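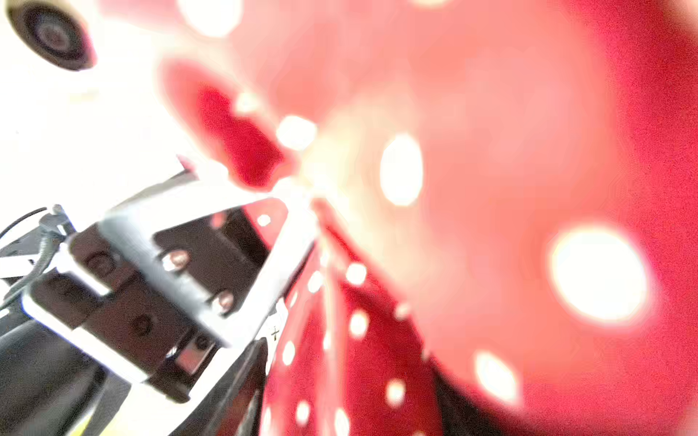
Ticket 2394, exhibitor services portal, Drirley trade fair. Status: open. The stand booking form rejects our floor plan at the upload step. Our stand shows textiles, mostly red fabric with white polka dots, so I chose category "Fabric and household". The form accepts that, then returns "hall allocation missing". Browser is Windomix, current version. Tried 6 times.

Reply from portal support, 9:40 am: Please confirm which organizing body issued your exhibitor code. Codes from the Druto bureau and codes from the host city office go through different queues.
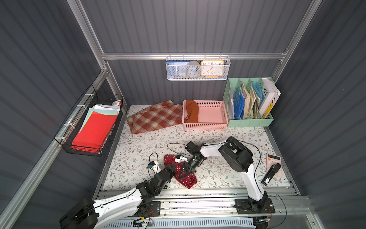
Polka-dot cloth on the floral table cover.

Reply from exhibitor: Code came from the Druto bureau in October. Floor plan is a PDF, almost 190 KB.

Support: Thanks. File size is fine. The bureau's codes were moved to the new register and yours still points at the old hall list.

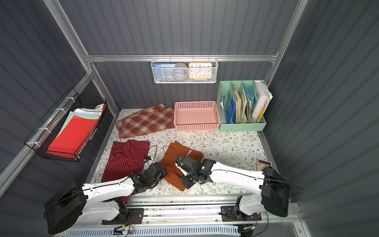

I've asked Thaddäus Mösli at the bureau to reissue it against Hall 2. Don't submit the form again until the new code arrives, or the booking will lock.

Exhibitor: New code received 2:15 pm. Upload went through. The confirmation page shows our stand under the name Zaki, our old trading name.
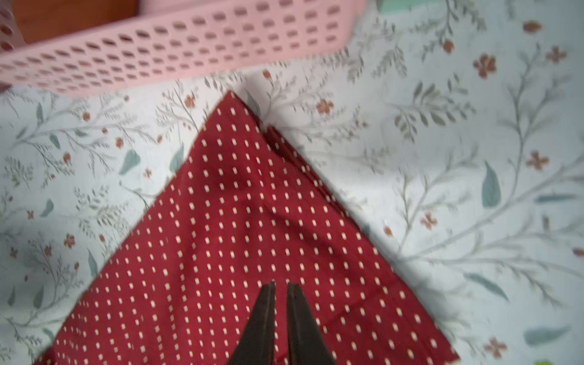

Page 2

Support: The name comes from the register and can't be changed in the portal. Send the bureau a signed name change form and quote this ticket. Your hall allocation isn't affected. Status: waiting on exhibitor.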